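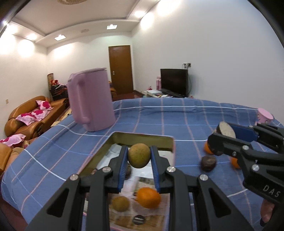

Bench diary

Wed 26 July

Second day with the hand-held grippers, and the first with both going at once. I kept to fruit and one tin box on the bed, as the blue cover gives enough under a dropped mandarin that nothing rolls far.

Started with the Civetti pads, then went over to the Plito ones after lunch. The Civetti grips sooner on a round fruit, but I have to squeeze harder to keep it upright on the way over the rim of the tin. The Plito is slower to close and steadier once it has hold. Mandarins are easy with either. The cut slices are the nuisance — lying flat they give the fingers nothing to get under, so I tip them up on edge with one hand and take them with the other.

Did 200 lifts in all, 269 with yesterday's late ones. Dropped 6 with the Civetti pads and 2 with the Plito. Not a fair test yet, my wrist was fresher in the second half.

The paper lining in the tin shifts when a finger touches it. Will tape it down.

The Lellent controller still hasn't come, so no arm work this week. Wrote to Ugwu again about the spare screws and asked for a longer set.

Last updated: Wednesday evening

3 comments · 1 share

Recent entries
Pads, first try
Charging the handles
Waiting on Lellent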